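Teodora Kelmendi
2/ So Trutham now asks for a 100-word statement on why you'd like to resit GCSE maths. If they could write that, says my nephew, they'd be doing English.
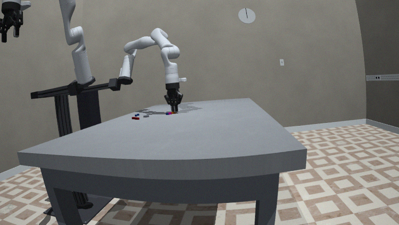 3/ The statement is marked. There is a rubric. The rubric is 55 pages.

4/ 197 people applied. The form went down on Sunday, when people with jobs fill in forms.
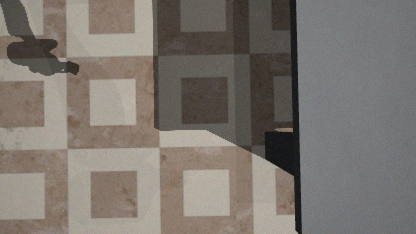 Last updated: May

5/ Ritedell just lets you turn up. Same exam, same hall, worse biscuits.

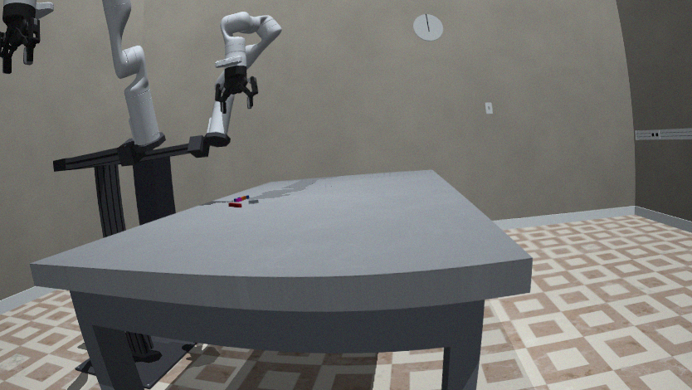

6/ My statement, if anyone wants it: "I failed. I'd like not to have."

Comments

Azra Kos: Is 6 under the word limit or over the rubric

Radomir Omerović: the biscuits are fine

Amra Todorova: What page is the bit on spelling?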